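Gripper trials, hand-held units: gallery and notes

Posted 25 June 2020

Quick page this, more notes than gallery, will tidy when there's time. We've been trying hand-held grippers for the cloth handling work, mostly at the Deldale house and a bit at the Vistuvstead workshop. Same idea throughout: one person, one gripper, a heap of clothes, see what comes up and what doesn't. 40 grabs per unit per garment where we managed it. Some garments got fewer. Noted where that happened.

Long version with the tables is going in the March folder, wrong month I know, that's where the templates live.

What was on trial

Three sets of fingers and two camera positions. Not every combination. The Oker body won't take the wide lens without a new bracket and the bracket is still on order.

Fingers A: solid, rubber faced, flat tips. Heavy.
Fingers B: slotted, bendy, no facing. Light.
Fingers C: same as B with a strip of grip tape. Tape is the cheap stuff.

Camera 1 sits high and looks down over the fingers. Camera 2 sits low behind the body, wide lens, sees the whole room and then some.

Fingers A on cotton

Good. Boring. T-shirts, pillowcases, tea towels, all came up first or second go. Bit of slip on the pillowcase hem when we pulled sideways. The weight is the trouble, wrist was complaining well before the end of the set and the last few grabs are sloppy because of it. Would not want to do a full day with these.

Fingers A on knitwear

Less good. Flat tips skate over ribbing unless you push down hard, and if you push down hard you get the thing underneath as well. Double picks on nearly every jumper. Scored those as fails, Abeysekara sheet scores them as half, so don't compare the two numbers directly. I'll add a column.

Fingers B on cotton

Fine on anything thick. Thin stuff slides out when the tips spread. You can see the fingers bow outwards if you squeeze too hard, so the trick is to squeeze less. Took me half a session to beleive that. Scores went up once I stopped crushing it.

Fingers B on knitwear

The nice surprise. Tips dig in a little and the rib holds. Fewer doubles than A by a long way. Still gets caught on loose threads, so check the slots between runs and pull any fluff out.

Fingers C on everything

Tape came off. Stuck it back. Came off again on denim. Before that it was doing well on linings and slippery sleeves, so worth repeating with a proper bonded pad. Not calling a result on C yet.

Camera 1, notes

Sharp, easy to judge the finger gap, but loses the garment the moment your wrist tips forward. Also sees nothing of the other hand. Anything two-handed is a guess afterwards. Good for close work on one item, flat on a table, and that's where I'd leave it.

Exposure was set by hand. Forgot to reset it between rooms at Vistuvstead so the second half there is dark. Usable, just.

Camera 2, notes

Everything bends at the sides. Straight walls go round like a bowl. You do get both tools though, and the floor, and whatever's next in the pile, which matters more to us than straight walls. Bright windows are a nuisance, keep them to one side or behind you. Lock the exposure if your unit lets you, the Oker one doesn't.

Controllers

Tried the trigger with spring return and the one without. Spring return wins, no contest. Without it you forget to open fully and the next grab starts half shut. The firmware on the loan unit is build 1874, if yours is older the gap reading lags and the log looks like you closed late. Update first, then calibrate, not the other way round. Did it the other way round. Lost a morning.

Batteries: bring 6. Three is not enough, whatever the label says.

Floor set, dark clothes

Unit 0215, yellow slotted fingers, dark jacket laid out on the woven mat with black knit bunched on top. Second tool coming in from the left, gloved hand. Black on black is the hard one for picking out edges, the striped trim on the jacket helps a lot.
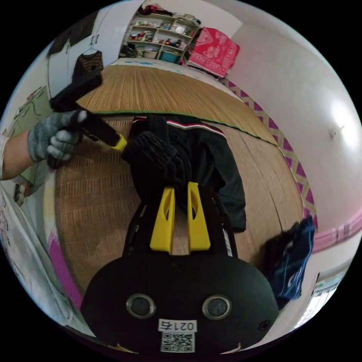 What we'd change

More light low down. Dark fabric needs it, and a lamp on the floor is easier than fiddling with settings.

Put a coloured peg on every dark item so whoever does the labelling can tell which is which. Takes no time.

Weigh the units with the battery in. We compared bare weights and then wondered why the light one didn't feel light.

Swap hands halfway. Scores drop for a few grabs then come back, and your wrist will thank you.

One garment order for all sites. Deldale went shirts first and Vistuvstead went trousers first and now the tired grabs land on different things. Daft.

Where it stands

Fingers B with camera 2 and the spring trigger is the set to beat. Fingers A stay in the box for sheets and towels, where the grip is worth the weight. C waits for pads. Camera 1 isn't out, might end up as a second view on the same body if the bracket can carry both.

Still to do: wet cloth, zips, anything with a hood. Socks too, they keep getting left off the list and they're half of any real wash basket. Abeysekara rig gets the same garments next so there's somthing fair to put beside these.

Finger drawings and the score sheets on request, say which set you want, the files are big.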